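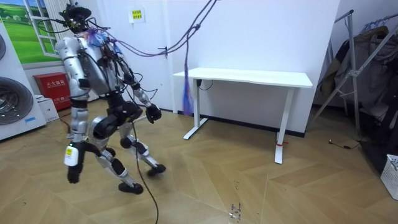 The humanoid walking across a parquet floor during trials of the Surdu service.

Ranex has opened applications for Surdu, a hire service which supplies a full-size walking humanoid robot to research departments, colleges and product laboratories. The service was announced on Tuesday, December 3, 2019, and will be offered alongside the company's existing maintenance contracts.

Under the terms published by Ranex, an organisation may hire the robot for a minimum of 11 weeks. The fee covers delivery, two days of staff training, replacement of worn joint parts and access to Flurnola, the software with which walking and arm movements are planned and recorded. Insurance is charged separately. The robot has silver outer panels over black joints, and its hands may be requested with or without the finger control option.

Trials of the service began in October and were carried out in furnished rooms. Ranex states that the robot completed 1177 walking runs in that period, and that the full record will be made available to applicants on request.

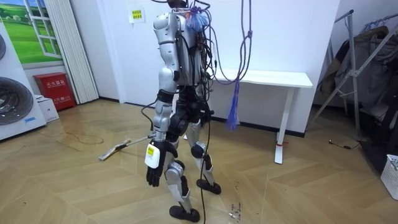
Conditions of hire

Applicants must provide a level indoor floor and a named member of staff who has completed the training. The robot may not be used outdoors or on stairs. Hirers keep all rights in the data they record, although Ranex asks to be told of any fall or joint fault within two working days.

A deposit of 2000 euros is payable when the agreement is signed. It will be returned in full at the end of the hire period, provided that the robot and its accessories have been checked by the company's service department. Public colleges may apply to pay the deposit in two parts.
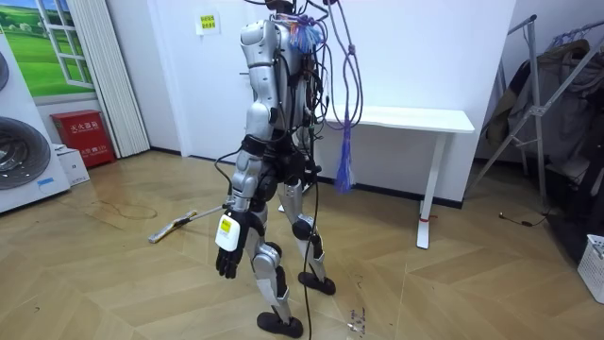 Ranex will supply the first robots under Surdu through its distribution partner, Allell, which will also handle repairs. Hirers will receive guidance on preparing a room before delivery. The guidance deals in particular with cables: a long black cable runs from the robot's hip region down to the floor and past its legs, and staff are asked to agree beforehand who will watch it during walking work. A printed copy is included with each agreement – further copies may be ordered from Allell.

The first round of hire is limited to 70 agreements. Applications will be considered in the order in which they are received, and applicants will be informed of the decision in writing.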